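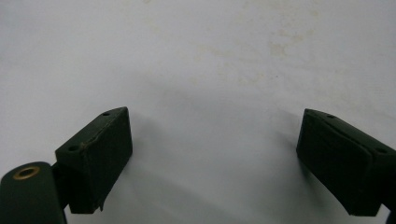
How to clean a white worktop that has stopped being white
By Benedita Mota

A white worktop is a lovely idea right up to the first cup of tea. Ours came with the flat, and it keeps a faithful diary of every curry, beetroot and leaking biro since we moved to Clidunby. After one July of guests I gave up on wiping and worked out a proper method. It takes an afternoon, most of which is waiting.

You will need
Washing-up liquid
Bicarbonate of soda
Two soft cloths and an old toothbrush
A dry tea towel you don't mind sacrificing

1. Take everything off. Everything includes the toaster, and the bowl of keys that belong to no known door.

2. Sweep up the crumbs before any water goes near them. Wet crumbs are porridge.

3. Wash the whole surface with warm water and a squirt of washing-up liquid. Wring the cloth out well, and go easy near any joins.

4. Look at it from low down with the light coming across it. A mottled surface hides stains beautifully from above, and I once spent 20 minutes scrubbing a speck that was part of the pattern.

5. Mix 300 g of bicarb with enough water to make a paste. This is far too much unless your worktop is as bad as mine was, in which case you'll be glad of it. Dab it on the marks and go away.

6. Come back in half an hour. Rub gently in circles, using the toothbrush along the edges. Try a hidden corner first if you have a shiny finish, and leave the green scourer in the cupboard.

7. Rinse twice. Bicarb dries to a chalky film, and you will think you've ruined it.

8. Dry with the tea towel.

Turmeric may need a second go, or a well-placed fruit bowl. Stone is a different matter, so check what your supplier recommends before you put anything on it. The toaster can go back whenever you like, once you've emptied the tray.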